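Usberg Ice Hockey Club

Category: Ice hockey teams / Minor league clubs
Reading time: 3 min

Usberg Ice Hockey Club is a minor league ice hockey team based in the town of Usberg. The club plays its home games at Sturutwood Arena, which seats 2,582 for hockey. Its colors are dark green and white. The head coach is Joar Isaksson, and the team captain is defenseman Nilton Cuadros.

History

The club grew out of a recreational league that played on an outdoor sheet behind the Usberg rail yard. Games depended on the weather, and two of the early seasons ended before the playoffs could be held. Abelardo Henao, a former goaltender who owned a sporting goods store in the town, registered the team as a club and served as its first president. He also coached for the first four seasons.

The move indoors came with the opening of Sturutwood Arena. The first game there, a 5–3 win over Mumedska, drew 1,779 spectators. Mumedska has remained the club's main rival, and the two teams meet six times each regular season. The winner of the series keeps the Rail Yard Lantern, a brakeman's lamp mounted on a plain base.

Usberg reached the league final for the first time under Henao's successor, Roxana Quintero, losing to Chávez in seven games. The following year the team finished first in the regular season with a club record 56 points but was eliminated in the opening round. Quintero left the bench at the end of that season and became general manager, a position she still holds. Isaksson, who had been her assistant, was named head coach in August of the same year.

Arena

Sturutwood Arena has one ice surface and stands on the east side of the river. The lower bowl runs along both sides and behind the north goal. The south end has no permanent seats and is used for standing room. Before the most recent renovation the building held 1,600, and most of the added capacity came from a new upper section above the visitors' bench. The work also replaced the ice plant and the boards and moved the penalty boxes to the opposite side of the rink.

The arena is shared with a figure skating club and several youth teams. Public skating is held on weekday mornings and on Sunday afternoons when there is no home game.

Youth program

The club runs teams at four age levels and a learn-to-skate course for beginners. The program is directed by Amparo Villca, who played two seasons as a forward in the women's league before a knee injury. Players in the oldest group may practice with the senior team during training camp. Cuadros came through the program and was the first of its graduates to be named captain.

Supporters

The standing section at the south end is known as the Platform. Its members organize bus trips to road games in Mumedska and Chávez and publish a short printed program for each home date. A train whistle is sounded after every Usberg goal, a custom carried over from the outdoor rink.

Related articles
Mumedska–Usberg rivalry
Sturutwood Arena
Rail Yard Lantern
List of Usberg Ice Hockey Club head coaches
Chávez (ice hockey team)
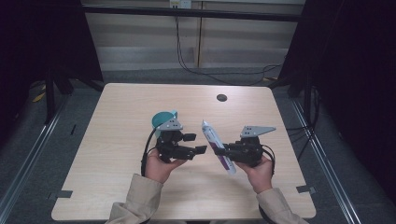
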